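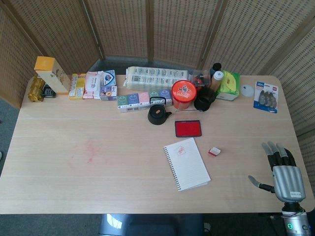 Telmo says I drive the arm like I'm backing a rental car out of a tight garage, and that anyone who learns stamping from me is going to learn to be scared of stationery. He said this over the headset while I was in the middle of a press, so thank you, Telmo, that one went crooked and I had to throw it out.

He has a point though. I've been at the Brodimis lab long enough now that I've stopped telling people at parties what I do (too many follow-up questions), but I don't think I've ever written here about what a day of it is like, and the stamp task has been eating my life, so let's do the stamp task.

The job as written on the task sheet is one line. Pick up the stamp, ink it on the pad, stamp the notebook, put the stamp down. My six-year-old nephew could do it and would do it on the walls as well. What I do is put on the gloves and the headset, look out of the robot's head at the table, and do the whole thing with my own hands while its hands copy me. Everything gets recorded: what the head camera saw, where every joint was, what I told the fingers to do. Then I do it again. And again! Later the people down the hall feed all of it to a model and the model has a go by itself, and we all stand there with our arms folded, pretending we're not nervous.

The part I didn't expect when I started is how much of stamping you do with your skin. When you or I push a rubber stamp onto an ink pad there's that tiny bit of squish, and you know you've got ink because the pad sort of kisses the rubber on the way up. I get none of that. I get a picture, slightly from above, and a hand with gray fingertips that is mine and not mine. So everything I know about pressure I have to guess from looking. Did the pad shift? Did the stamp tilt? Is the page starting to creep toward me? You end up staring at the gap between the stamp and the paper like it owes you money.

The gap is also the trickiest bit because the hand gets in its own way. Palm down, fingers forward, the back plate sits exactly between the camera and the thing you want to see. My first week on this I kept lifting my chin, as if I could peek over my own knuckles. The neck does follow, a little, and all I got was a lovely view of the snack boxes at the back of the table. The fix is to come in from the side with the wrist rolled out a touch, so you can see an edge of the stamp the whole way down. It feels very unnatural for maybe a morning and then you catch yourself picking up your coffee like that.

And the grip! A stamp that's basically a cube is great news for parallel grippers and rotten news for a hand. Two flat jaws would just close on it. With fingers you have to decide things. I tried the thumb and the first finger, which is how I'd do it at home, and it pivots. The moment the bottom touches the pad it rocks, and you get half a stamp, like a moon. Thumb against two fingers holds better, but you have to get the fingers low without dragging them across the wet ink, and I have dragged them across the wet ink more often than I'd like to say. Alcohol wipes live on my side of the divider now. I go through them like candy.

Aparecida Holanda, who wrote the task sheet and has opinions about it, wants the demonstrations to look "unhurried but not careful." I've had that on a sticky note since we started and I'm still not sure what it means. What I think she means is this. If I pause over the paper for a second to check my angle, the pause gets recorded, and the model doesn't know I was checking my angle. It just learns that at this point in life one hangs in the air. We had an early version that had learned my hesitation perfectly. It picked up the stamp, floated out over the notebook and stayed there. Just hovering, like somebody who walked into the kitchen and forgot why. We let it go for 2 whole minutes before Telmo hit the stop, and it was the most seen I have ever felt by a machine.

So now I do the dithering before I start. I look at the table, I decide where everything's going, I wiggle my fingers (not recording yet), and then I hit the pedal and go through it in one smooth run, and if I mess it up I mess it up at normal speed. A mess-up with a recovery in it is worth keeping, by the way. If the stamp slips and I put it down, regrip and carry on, that goes in the good pile, and she's happier with it than with a perfect one. If the stamp slips and I say a bad word and flail, that goes in the other pile.

The good pile stood at 163 last night. I'd love to tell you that's a lot. The people at the Nestberg office did a drawer task over the fall and they laughed at me, in a friendly way, on the call. But theirs was a drawer! A drawer goes in and out! I'd like to see them get a clean impression on lined paper without being able to feel the paper.

Let me talk about the notebook, because I've come to hate it. It's spiral bound, with the coil down the left side, and a spiral notebook slides. A loose sheet taped to the table would be so much easier and I asked for one on day one and was told no, that people don't tape their paper down at home. Fine. So if you come down even a little sideways the whole notebook scoots, and then the mark is smeared AND in the wrong place. There's a version of the task where the other hand holds the page still and I begged for that one too. We're supposed to start it in February. I've been practicing at my kitchen table, one hand flat on the page, and my husband asked if I was taking an oath.

The other thing people ask, when I do let it slip at a party, is why we don't clear the table. There's a whole row of stuff along the back, a little black teapot and tissues and food boxes and so on, and none of it is part of the task. It stays because a model that has only ever seen a stamp on a bare table gets flustered by somebody's actual desk. We swap things in and out between sets and shuffle them. I've grown fond of the carton with the cartoon faces on it. They watch me work. When I get a crisp one I feel like they approve, which tells you how long I've been in the headset.

How long is too long, since my mom reads this: I do sets of 20 and then I take everything off and go look at something far away. The rule used to be whenever you feel like it, and that was a bad rule, because you don't feel it until you stand up and your hand keeps being a robot hand. I reached for the elevator button once and waited for it to catch up. Now there's a timer. Villanueva (the room at the end with the good windows, they're all named after somebody's hometown) is where you'll find me between sets, holding an ice pack on my thumb and eating other people's crackers.

What I really wanted to write about, before I got going about the notebook, is that the new model had its first try yesterday. I wasn't going to watch. I was going to go get lunch. Then I was standing there with my jacket on. It went for the stamp with the wrist rolled out, just like I do, that goofy sideways approach I made up to see past my own hand. No one programmed that! It got thumb-and-two-fingers on it, second try, with a regrip in the middle that I swear I recognized from a bad set last week. It inked. It came across, no hovering, and pressed, and when it lifted there was a mark on the page with most of its left side missing.

I was so proud I could have cried. Telmo said it looked like a bite out of a cookie. Aparecida wrote something down and asked for more demonstrations with the pad farther back, so I guess I know what I'm doing for the rest of the week. The press is too light, and I think that's on me. I've been so scared of shoving the notebook that I've been tapping it, and now so does the model. I went back and watched my own recordings over leftover pasta and yep, tap, tap, tap, every one of them, like I was trying not to wake somebody.

So today's plan was heavier hands. I got 2 good sets done this morning and then one of the fingers started lagging behind the rest and that was the end of that. Someone from Mikport has to come look at the cable, and until then I'm labeling, where you scrub through each recording and mark the moment the stamp touches the pad and the moment it touches paper. It's dull but I kind of love it, there's a podcast involved.

If any of you do this for a living, with gloves or controllers or whatever you've got, tell me how you teach pressing. I've tried humming when I push down so that I hold it for the same length every time. It works pretty well, but the headset mic is on, and I've been asked to pick a different song.

Posted January 21, 2020 in Work Stories, Robots | Tags: teleoperation, day job, stamps, sore thumbs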